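The Great Medicine Box Cull

I have a birthday coming up and my back has gone again, so naturally I picked this week to sort out the medicine boxes. All of them. I say boxes, plural, because when we moved here in November I found out we owned three: the proper one with the red lid, the one that lived in the caravan, and the one Mum packed for me when I first left home, which I have dragged through five rentals without ever really looking to the bottom of it.

What set me off was Evie (Evie Crabtree, from over the back fence, she of the enormous zucchinis) asking if I had a bandaid for her youngest, who'd come off his scooter in our driveway. Easy, I thought. Fifteen minutes later I had found a bandage for a horse, two thermometers with flat batteries and a tube of something for tropical ear, and the poor kid was standing there dripping on the mat. Evie ended up using a clean hanky and some sticky tape. I was mortified!

So out it all came. I didn't want bits of tablet and old cream on the furniture, so the soft stuff went down first and everything got tipped out on top of that. I'd recommend it, by the way. Little packets slide all over the place on a hard shiny table and half of mine would have ended up under the fridge. On a bit of rumpled cloth they stay where you put them, and when you're done you can gather up the corners and shake the crumbs out over the back step.

My sorting system, such as it is, goes like this. Anything with a date gets its date read before anything else happens to it. I used to do it by what the thing was for (tummy, head, skin, kids, dog) and I'd get it all lovely and organised and then discover that the whole tummy pile had expired. Date first, then pile. Olga Bragança told me that when we shared a house in Geelong and I ignored her for years. 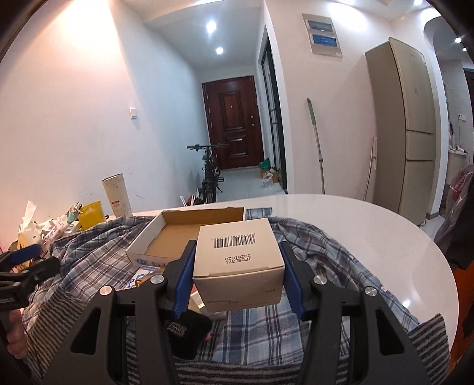
The trouble with reading dates is that they are never where you want them. Some are stamped on the end flap, some are pressed into the foil with no ink at all so you have to tilt the thing under the lamp like a jeweller, and some are run in with the batch number so you're left wondering if you've got a date or a phone number. And they're upside down half the time. I got into the habit of turning every carton right around before I made up my mind about it, and I'd say that saved a few from the bin. Long strings starting with letters are usually the batch. If there's a number that could pass for a year in it, look again, slowly, with your glasses on.

If you can't read it at all, it goes. That's my rule now. Henrique thinks I'm wasteful (he'd happily take a cough lolly from the last century) but I'm not going to stand in the bathroom at two in the morning with a feverish child trying to work out whether that's a three or an eight.

A few things I learned the hard way, for anyone about to start on their own.

Keep the cartons. I know they take up room! I had a phase of throwing out all the boxes and keeping just the blister strips in a zip bag because it looked so neat, and what I ended up with was a bag of mystery. The leaflet goes when the box goes, and so does the label with the dose on it, and often the date too if it happens to be on a bit of foil you've already popped through.

Shallow trays beat deep tubs. A cut-down carton is perfect. You can stand the small boxes on their edges like index cards and see the lot. I bought a fancy Bretow organiser with the pull-out drawers, thirty-odd dollars, and I've ended up using it for my sewing because nothing taller than a lipstick fits in the drawers.

Don't put the old stuff in the bin or down the loo. Most chemists here will take it back for nothing. I rang ours and Margarida Gouveia, the pharmacist, just said pop it all in a bag and bring it in whenever. I'd been putting that off because I had an idea I'd be told off. She didn't blink, though she did hold up the tropical ear tube for a good look.

Write the opened date on creams and eye drops. Texta on the side of the carton, big as you like. The printed date is for when it's sealed, and a lot of drops only last a few weeks after that.

And somewhere cool and dry, please, up high. Ours was living in the bathroom cupboard in all that steam, which Margarida did have an opinion about. It's now on the top shelf of the linen press, next to the spare doonas, where the kids can't get at it without a ladder and a plan.

It took me most of an afternoon with a break for tea (and another for my back). Three boxes have become one, and there's a little pouch for the car with bandaids, antiseptic wipes, tweezers and one of the thermometers, now with a working battery. Fiifi Antwi at work keeps a typed list taped inside his lid with every expiry on it, and I did start one, but I ran out of puff after the antihistamines. I'll finish it on the weekend, maybe.

I still need a decent pair of scissors for it if anyone has a favourite. The ones in the red box have been used on wrapping paper and they won't go through gauze any more. Also, does anybody want a bandage for a horse?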